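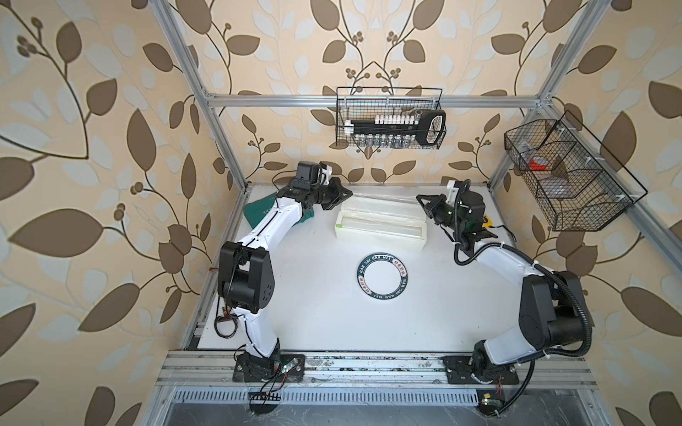

Wire mesh baskets for hand tools - worth it or not?
Workshop & Storage > Small spaces

pellow_bench
I keep being told to get my sockets out of the drawer and into a mesh basket hooked over a rail. Three people have said it to me since February and every one of them talks as if it will change my life. I have a bench in a box room, a length of rail along the back, and a drawer that sticks. Before I spend money, has anyone lived with this for longer than a month? My worry is that it looks tidy for a fortnight and then turns into a second drawer, only on show.

gritandglue
Two years with mine. Black mesh, hooked over an aluminium bar at the back of the bench, socket set standing up in its holder with the ratchet next to it. I can see the whole row from my stool. I'd never go back to a drawer.

norsewick
You'd say that about anything you'd screwed to your own wall. What happens when you lean on the bench?

gritandglue
It moves a bit. It's hooked on, so of course it moves.

norsewick
Well, there's the answer then. A full socket set is heavy, and a hook over a bar is a hook over a bar. I had the Galum ones and the hooks opened up. Two of them ended on the floor, sockets everywhere, and I'm still short of the 13.

tamsin_oddjobs
I have the Galum ones as well and the hooks are fine. How much did you put in them?

norsewick
A normal amount.

tamsin_oddjobs
That could mean anything. I put mine on the kitchen scales out of curiosity and the socket set in its holder was well under what the basket is sold for. If you'd added a hammer and a tin of screws I can see how it went wrong.

norsewick
There may have been a hammer.

pellow_bench
This is more or less what I expected. What about the sort with wire partitions, for the bits and pieces? I've got clips, bulbs, half a roll of tape, all that.

harl412
Don't bother. I bought the divided kind from Hasville thinking every small thing would have a home. What you get is one little red thing in the top, a bit of plastic you can't identify in the one underneath, and the rest of your bits back on the bench where they were before. Also anything thinner than a pencil goes straight through the mesh.

gritandglue
Line it with card.

harl412
If I have to line it with card I might as well use a shoebox. I've got 5 shoeboxes and they cost me nothing.

tamsin_oddjobs
Shoeboxes don't hang up though, and he's short of bench. I'd agree the divided ones are oversold. Fine for tape. Hopeless for washers.

mossy_lathe
Slight change of subject, but has anyone papered behind theirs? I did the box room in a big leaf pattern, all browns and creams, and my brother-in-law says I can't find anything against it now. Black mesh on brown leaves. He's got a point, annoyingly.

norsewick
Why would you paper a workshop?

mossy_lathe
It was a bedroom first and the paper was nearly new. I wasn't going to strip it to please a spanner.

harl412
Mine's bare board and I still lose things, so I wouldn't blame the leaves.

pellow_bench
Right. I'm not convinced, but I'm fed up with the drawer. One plain basket, no partitions, sockets only, and a screw through the back if it swings. Chae have them 300 mm wide, which should just take my holder.

norsewick
Measure the holder first. With the ratchet in, if you keep it at the end.

pellow_bench
Measured. It fits with 8 mm to spare, so I'll get the one and see how it looks by the summer. The drawer stays where it is for now.

gritandglue
You'll be buying a second.

pellow_bench
We'll see.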